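Workshop notebook, 16/07/2019

Glue line tests on the shelf boards, batch 2.

Picked up where I left off with the creep problem. The edge-glued boards from the Bruvmont order are showing a ridge you can feel with a fingernail at every third or fourth joint. Boards were flat when they left the sander. Customer has them up over a radiator, so some movement was expected, but a ridge that sharp is glue and not wood.

Cut 15 short offcuts from the same stock. Numbered them on the end grain in pencil. Five with the usual white PVA, five with the Okico two-part, five with the old liquid hide glue to use up the bottle. All clamped overnight at the same setting, as near as the gauge lets me read it. The Živković clamps are still the only ones that hold pressure until morning. The left-hand rack needs new screws before August.

Moisture meter gave the same reading on all the offcuts before glue-up. I checked each one at both ends and in the middle. Meter battery is low, replace it.

Sanded to 120, then 180. Put them on the heater shelf with the fan on low. After the first session the PVA pieces had a line you could see in raking light. The Okico pieces were flat. Hide glue was flat on four, and one joint had opened at the end, which I put down to a starved joint, my fault.
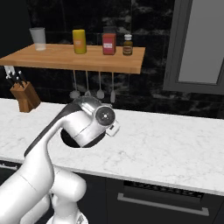
Does the ridge go away if the board is sanded again?

For a while. The glue keeps moving as long as the board is loaded or warmed, so a resanded joint looks clean for a few weeks and then comes back up. On the one return we resanded in spring it was back before the oil had worn.

Finish notes. Second coat of hardwax oil on the three sample slabs. Erix sent the wrong tin (satin, we ordered matte) but I used it on slab C so as not to lose the day. It goes on thicker and shows lap marks if you stop partway along the grain. Wipe off sooner than the label says. Rag bucket is full of water and outside the door, please keep it there.

Load check on the hidden brackets. Hung weights at the center of the span and read the dial at the front edge. At 25 kg the front edge dropped a little and came back when unloaded. Left it on over lunch and it came back most of the way, so the remaining movement is probably the wall plate and not the rods. Will repeat with longer screws. Invoice 1379 covers the rods, and it still needs to be matched to the delivery slip.

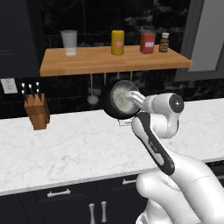

Overhang and sag are two separate things and I keep seeing them mixed up on the order form. Sag is along the length, and with slabs this thick it is hardly ever the trouble. Tip is front to back, and it depends on how far out the load sits from the wall. A single row of kitchen things, say a drinking glass, a canister and a small bottle with a screw cap, is light work for any of our brackets. Hooks fixed to the underside are different, as people add to them over the years, and they should be asked about before we choose the rod length. I have penciled a line for it on the form.

Sander belt count is at 4000 on the sheet, so the platen is due to come off and be checked. Left a note on the machine.

To do:
Run the PVA pieces through a second heat session, same fan setting
Cut apart the failed hide glue joint and look at the faces
Call Erix about the tin
Longer screws for the wall plate test
Meter battery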